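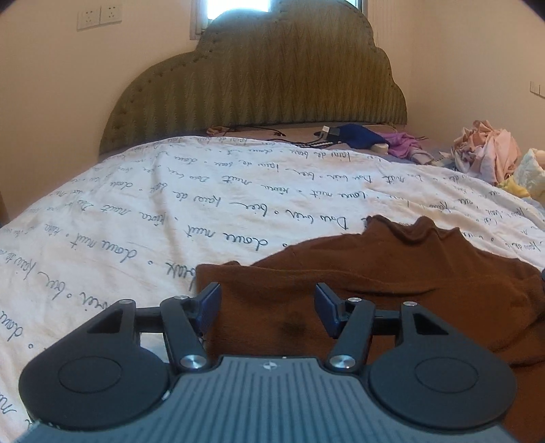
Pruvness 607 탁상형 제본 프레스
책등 풀칠, 표지 접착, 면지 건조용 수동 압착기

제조: Pruvness
수입 및 판매: Vekbridge
품목 구분: 제본 도구 / 프레스
배송: 화물 택배, 조립 완료 상태로 출고

제품 소개

Pruvness 607은 책상 위에 올려놓고 쓰는 수동식 제본 프레스입니다. 위쪽 핸들을 돌리면 나사축이 내려가면서 압판이 책을 고르게 눌러 줍니다. 양장 제본의 마무리 압착, 면지를 붙인 뒤의 건조, 낡은 책의 표지 복원, 습기로 휜 종이 펴기 같은 작업에 사용합니다. 전원이 필요 없고 소음도 거의 없어 개인 작업실이나 학교 공예실에서도 쓸 수 있습니다.

본체와 압판은 주철이며 나사축은 강철입니다. 압판 아랫면과 받침판 윗면은 평면 연삭을 거친 뒤 방청유를 발라 출고합니다. 처음 사용하기 전에 마른 헝겊으로 기름을 완전히 닦아 내십시오. 기름이 남아 있으면 표지 천이나 종이에 얼룩이 생깁니다.

이전 모델에서는 압판이 끝까지 올라갔을 때 나사축이 약간 흔들린다는 의견이 있었습니다. 607은 상단 가로대의 암나사 부분을 길게 만들어 이 유격을 줄였습니다. 핸들 모양도 십자형에서 원형으로 바뀌었고, 한 손으로 빠르게 내린 뒤 두 손으로 조이기가 편합니다.

규격

최대 열림 높이: 96mm
본체 무게: 40kg
압판 크기: A4 세로 방향 수용
나사축: 사각 나사, 오른나사
본체 색상: 짙은 녹색 분체 도장
바닥 고정: 볼트 구멍 네 곳 (볼트 별매)

압판 크기는 A4 본문에 표지 여유분까지 포함해 들어가는 치수입니다. A3 용지를 펼친 상태로 누르려면 대형 모델이 필요합니다. 607에 A3를 반으로 접지 않고 넣으면 압판 가장자리 자국이 그대로 남습니다.

구성품

프레스 본체, 원형 핸들, 핸들 고정 너트와 와셔, 자작나무 합판 압착판 두 장, 방청유 소병, 한글 설명서가 들어 있습니다. 핸들은 운송 중 파손을 막기 위해 분리해서 포장합니다. 너트를 조일 스패너는 포함되어 있지 않습니다.

설치

프레스를 놓을 작업대는 상판이 두껍고 다리가 흔들리지 않아야 합니다. 접이식 탁자는 권하지 않습니다. 상자에서 꺼낼 때는 두 사람이 양쪽 기둥 아래를 잡고 드십시오. 핸들이나 압판을 잡고 들면 나사축이 휠 수 있습니다.

자주 옮기지 않을 자리라면 볼트로 고정하는 편이 좋습니다. 고정하지 않을 경우 바닥에 얇은 고무판을 깔면 조일 때 본체가 돌아가지 않습니다. 고무판은 작업대 폭에 맞춰 직접 잘라 쓰셔도 됩니다.

핸들 앞뒤로는 손이 지나갈 공간을 남겨 두십시오. 선반 바로 밑에 설치했다가 압판을 다 올리지 못해 자리를 다시 잡는 경우가 종종 있습니다. 압판이 올라가면 나사축도 위로 같이 올라옵니다.

사용 방법

압판을 작업물보다 조금 높게 올립니다. 받침판 위에 합판 압착판 한 장을 놓고 그 위에 책을 올린 다음, 나머지 압착판으로 덮습니다. 책의 중심이 나사축 바로 아래에 오도록 맞춥니다. 중심이 어긋나면 압력이 한쪽으로 몰려 책등이 비스듬하게 굳습니다.

핸들을 돌려 압판이 압착판에 닿으면 한 번 멈추고 책이 밀리지 않았는지 확인합니다. 그다음 손힘만으로 조입니다. 파이프를 끼워 지렛대처럼 조이면 가로대에 금이 갈 수 있으며, 이 경우 무상 수리 대상에서 제외됩니다.

양장본은 표지의 홈 부분에 황동 테두리 압착판이나 대나무 막대를 맞춰 넣고 누르면 홈이 또렷하게 잡힙니다. 황동 테두리 압착판은 Idositz 제품이 607의 압판 크기와 맞습니다. 다른 회사 제품을 쓰실 때는 바깥 치수를 먼저 확인하십시오.

면지를 붙인 뒤에는 표지와 면지 사이에 기름종이나 흡습지를 끼웁니다. 처음에는 짧게 누르고 꺼내서 젖은 종이를 갈아 준 다음 다시 눌러 하룻밤 둡니다. 밀가루풀은 수분이 많아 종이를 자주 갈아야 하고, PVA 접착제는 굳는 속도가 빨라 위치를 잡을 시간이 짧습니다. 두 가지를 섞어 쓰는 작업자도 많습니다.

재료별 참고 사항

얇은 한지: 압력을 약하게 하고 흡습지를 두 겹으로 씁니다. 강하게 누르면 종이 표면의 결이 죽습니다.

북클로스: 올이 굵은 천은 압착판의 나뭇결이 옮겨질 수 있으니 매끈한 판지를 한 장 덧댑니다.

가죽: 완전히 마르기 전에 세게 누르지 마십시오. 무늬가 있는 가죽은 펠트를 대고 누릅니다.

사진 앨범: 광택 인화지는 서로 달라붙을 수 있습니다. 장마다 간지를 넣고 짧게 누릅니다.

휜 판지: 볼록한 면을 위로 놓고 약한 압력으로 이틀 정도 둡니다. 한 번에 펴려고 강하게 조이면 꺾인 자국이 생깁니다.

관리

나사축에는 한 달에 한 번 방청유를 얇게 바릅니다. 기름을 많이 바르면 흘러내려 작업물에 묻습니다. 식용유나 먼지가 잘 붙는 끈적한 구리스는 쓰지 마십시오. 압판에 풀이 묻었을 때는 물기를 꼭 짠 헝겊으로 닦고 바로 마른 헝겊으로 한 번 더 닦습니다. 굳은 풀은 플라스틱 주걱으로 떼어 내고, 쇠 주걱은 연삭면에 흠집을 내므로 사용하지 않습니다.

장마철에는 압판과 받침판을 맞붙여 두지 말고 틈을 조금 띄워 두십시오. 녹이 가볍게 생겼다면 고운 수세미에 기름을 묻혀 문지르면 됩니다. 합판 압착판은 소모품입니다. 모서리가 상했거나 휜 것은 교체해 주십시오.

사용자 의견

"작업실에서 공책을 한 번에 여러 권씩 만듭니다. 예전에는 벽돌과 나무판으로 눌렀는데 가운데만 뜨는 일이 잦았어요. 지금은 책과 책 사이에 압착판을 넣어서 쌓아 누르고 있습니다. 열림 높이가 조금만 더 컸으면 합니다. 무게는 생각보다 무거워서 계단으로 올릴 때 고생했습니다." (Leandro Prieto)

"핸들이 부드럽게 돌아갑니다. 도장은 모서리 한 군데가 얇아 보였지만 쓰는 데는 지장이 없습니다. 설명서에 그림이 더 있으면 좋겠습니다." (구매자)

함께 쓰는 제품

Idositz 황동 테두리 압착판: 양장 홈 성형용, 두 장 한 벌
Hoshino 흡습지: A4, 73매 묶음
Hoshino 본폴더: 소뼈, 끝이 둥근 형
Pruvness 교체용 합판 압착판: 두 장 한 벌

자주 묻는 질문

책등 둥글리기에도 쓸 수 있습니까?
이 제품은 책을 눕혀서 누르는 구조입니다. 책등을 위로 세워 망치질하는 작업에는 라잉 프레스나 백킹 보드가 따로 필요합니다.

판화를 찍을 수 있습니까?
작은 목판이나 고무판은 가능하지만 압력이 일정하지 않을 수 있습니다. 동판화에는 맞지 않습니다.

재단기로도 쓸 수 있습니까?
칼날을 달 수 있는 부분이 없습니다. 본문 재단은 별도의 재단기를 사용하십시오.

핸들만 따로 살 수 있습니까?
이전 모델의 십자형 핸들은 재고가 있을 때만 판매합니다. 원형 핸들은 이전 모델의 나사축에 맞지 않습니다.

배송과 반품

주문 확인 후 화물 택배로 발송하며, 기사님이 건물 1층까지 내려 드립니다. 승강기가 없는 건물의 계단 운반은 포함되지 않습니다. 도서 산간 지역은 추가 운임을 전화로 안내해 드립니다.

받으신 뒤에는 본체 기둥과 가로대에 금이 없는지 먼저 살펴보십시오. 운송 파손은 포장재를 버리기 전에 연락해 주셔야 처리가 빠릅니다. 작업대에 볼트로 고정했거나 압판에 접착제가 묻은 제품은 단순 변심으로 반품할 수 없습니다.

무상 수리 기간은 구입일로부터 일 년입니다. 합판 압착판과 도장 벗겨짐은 제외됩니다. 수리를 보내실 때는 핸들을 분리하고 나사축을 끝까지 내린 상태로 포장해 주십시오.

제품 정보 최종 수정: 06/09/2018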